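Drerness Evening Class: Running a Tidier Home
Handout 2: Bags and small bins

Right, on to bin bags, which I promised we'd get to before the tea break and then didn't. I know, riveting! But I've watched so many of you fight with a carrier bag at the sink (me included) that it gets its own page.

My rule is to hang the spare where you can reach it and open the new one properly before it goes anywhere near the bin. Pull the two top corners apart, give the bag a bit of air, then lower it in and fold the rim over. If the bag is much bigger than the bin, tuck the extra down the back.

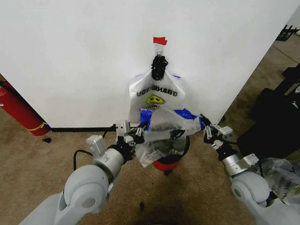
A spare on the wall, a small red and black bin on the floor by it.

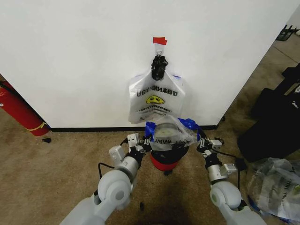 Costov wrote on last term's feedback sheet that folding the rim over never works with thin carriers, they just slide down by teatime, and could we please cover knots. Fair point! Twist the slack at one side and tie it under the rim, snug enough to stay put.

For next time, pick 3 bins at home and note which bags you use in each. Bring a couple of old carriers too, the crinklier the better.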